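Call for Participants: Tumureck Student Manipulation Project, Summer Session

Posted May 3, 2024

The Tumureck project is looking for students who would like to spend part of their summer teaching a robot arm to do household chores it has no interest in. Experience is welcome. Patience is required. If you have only one of the two, bring the patience.

We are a student project attached to the Zirnell after-hours engineering program. Our entry in the Sárközi Tidy-Up Challenge last year placed 26th, a result we are prepared to discuss in detail with anyone who asks, and with several people who haven't. This year we have a better arm, a better plan, and the same amount of storage space. We need more people.

What the project does

The Sárközi challenge asks each team to have an arm tidy a small set of ordinary objects on a flat surface, without a human hand stepping in. The organizers choose the objects. They tend to choose soft ones, because soft ones are harder and the organizers have a sense of humor. A rigid block sits where you left it and looks the same from one day to the next. A piece of cloth has opinions.

Our approach is learning from demonstration. A student drives the arm through the task by hand controller, the wrist camera and the joint positions are recorded, and the recordings are used to train a policy that then attempts the task alone. Each run from start to finish is called an episode. At the end of last session we had 237 episodes we were willing to keep. The number we were not willing to keep is larger and lives on a drive labeled "character building."

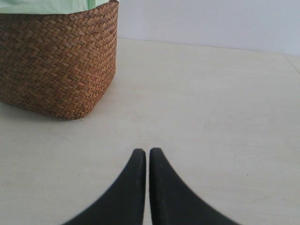
Most of your hours will go into recording episodes, and the rest will go into arguing about them. A session starts with the arm parked, fingers closed, and the items laid out according to the task card. The wrist camera sees what the fingers see, so you learn to drive by looking at two black fingertips and whatever happens to lie beyond them. With the woven basket, the view can be mostly bare surface and one brown corner, with a bit of pale green showing over the rim, and from that you have to decide where to go next. New drivers usually want to look up at the real basket. Experienced drivers also want to look up at the real basket, but they have stopped admitting it. We ask everyone to drive from the camera view, which is all the policy is going to get.

After each block of episodes, a second person reviews the recordings and marks them keep, keep with a note, or drop. The reviewer is never the driver. This rule dates from our first month, when every driver reviewed their own work and our quality was, on paper, flawless.

Who we are looking for

Drivers. You will operate the arm. Steady hands help, but the people who do well are the ones who can perform the same dull motion again and again without adding flourishes. Video game experience counts for less than applicants believe. Musicians who practice scales have done well. So has one person who decorates cakes.

Reviewers. You will watch recordings, write notes, and tell your friends that their best episode has to be dropped. A short, clear sentence is the main tool of the trade. "Left finger touches basket on approach" is a good note. "Kind of weird" is a note we have in great supply.

Training and code. You will look after the training runs, the evaluation scripts, and the Erniso, our homemade logging tool, which was written in a single weekend and behaves accordingly. You should be comfortable with Python and with reading other people's Python. Some of it has comments. Some of the comments are true.

Bench and hardware. You will mount things, tighten things, find out who has the hex keys, and keep the workspace the same from one day to the next. If a basket moves an inch between sessions, we would like that to be on purpose.

You may apply for more than one role. Last year's drivers nearly all wanted to try reviewing by the end, mostly out of a desire for revenge.

Who can apply

Any student enrolled in the Zirnell program, or at a high school or community college within reach of it, who is 16 or older when the session starts. Applicants under 18 need a signed form from a parent or guardian. You don't need to have taken a robotics class. Katalin Bíró, who coordinates the student side of the project, joined with a background in costume sewing and now knows more about how fabric folds under a gripper than the rest of us put together. She would like it noted that she still can't solder.

We would especially like to hear from people who have never been on a robotics team. Teams like ours fill up with people who already know each other, and then everyone makes the same mistake at once.

Time

Drivers and reviewers are asked for two sessions a week, three hours each. Code people can do part of their work from home but must come in for at least one of those sessions, so they can see what their software does to the arm. Bench people come in before a session opens and are usually the last to leave, for which they get first pick of the snacks.

The first two weeks are training. You will learn the safety rules, drive the practice tasks, and review a set of old recordings. You will be allowed near the competition tasks once you can explain where the stop button is without turning around to look for it.

What you get

There is no pay, and we would rather say so here than in the last line in small type. Students in the Zirnell program can count the session toward their project requirement. Everyone else gets a letter describing what they did, written by a person who was in the room. You also get your name on the challenge entry, real practice with a real arm, and a T-shirt in whichever size we over-ordered.

Travel to the challenge is covered for the team members who go. Not everyone can go. The decision is made on attendance and on what the team needs that day, and Gaetano Bianchini, our faculty adviser, makes it. He accepts cookies but is not influenced by them. We have tested this.

How to apply

Send us a page or less telling us which role or roles you want, which evenings you can't do, and one time you had to repeat something boring until it came out right. Please skip the list of awards. A résumé is optional, and we read the page first.

Applications close at the end of May. Everyone who applies will be invited to an open bench evening, where you can drive the arm for a few minutes and watch a current member review your attempt in front of you. It's brief, and the reviewers have been asked to be kind.

Leave your application at the Zirnell front desk in an envelope marked Tumureck, or hand it to Katalin or Gaetano in person. Questions can go the same way. If you need changes to the bench setup in order to take part, such as a seated driving position or larger text on the screen, put that in your application and we will have it ready for the open evening.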